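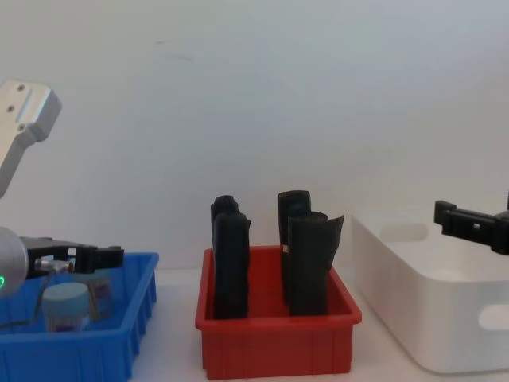

Donbridge Preserving Society will hold its first Jam Amnesty on Sat 18 April, and residents are invited to surrender any jar they have been avoiding. The amnesty covers jam, jelly, chutney, relish and whatever it was your uncle made the year of the plums. Jars may be handed over in a box, a shopping bag or a plastic bin like the blue one with two small jars standing in it, and there is no minimum. Labels are welcome but will be treated as opinion.

The idea came out of last October's pantry survey, in which 70 households agreed to look at the back of their own shelves and report what they found. Between them they turned up roughly 400 unopened jars of homemade preserves, most of them gifts and several of them gifts more than once. One jar of quince jelly had passed through four kitchens on Mogensen Street and come home to the woman who made it. She didn't recognize the ribbon.

"People in Donbridge are very generous with marmalade," said Anju Chauhan, president of the society. "What we've never worked out is who's meant to eat it. I have a cupboard I can't open quickly."

Doors open at 10 a.m. at the Pludard Hall on Mogensen Street. Each jar will be checked for a sound seal and a believable date, then sorted onto the swap tables by flavour and colour. Visitors may take home as many jars as they bring, or fewer, which the society expects to be the popular choice. Anything bulging, leaking or hissing should stay shut and be mentioned at the door. It won't be going on the tables.

Empty jars are also wanted, washed, with lids that fit. The society lends them out ahead of berry season and gets a fair number back.

A tasting bench will run until 2 p.m., with toast. Entries for the Grultura Spoon, awarded each year to the best preserve by a first-time maker, can be dropped off at the same bench. Last year's Spoon went to a rhubarb and ginger jam that the judges called "firm," and the maker has asked us to point out that this was a compliment.

Admission is free. Parking behind the hall is limited, and the neighbours have long memories. Names will not be taken at the door, and givers of preserves are asked not to stand beside the swap tables looking for their own handwriting.

Media inquiries: Anju Chauhan, Donbridge Preserving Society, care of the Pludard Hall.

2 min read

Search news Enter keyword Go

Recent releases
Pantry survey results: what we found behind the flour
Grultura Spoon rules amended, again
Jar library asks for its jars
Pludard Hall kettle replaced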